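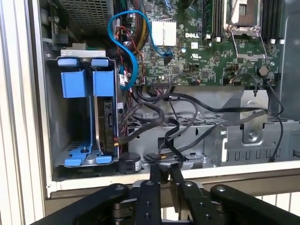

Wrist cam view, Zornine fingers at the Dell case

pornix_pete39
Swapped the Perby gripper for the Zornine on Monday. Way slimmer, so I'm hoping it can get in by those black cables!

mossygear
Slim is nice but I'd go back to the Perby. Mine flexed like crazy on SATA plugs.

pornix_pete39
Flexed at what force? I'm running 68 on the controller.

mossygear
Same. Maybe I got a bad set, idk

tinbench331
Nah, mine flex too. Try the blue drive tabs first, easier grab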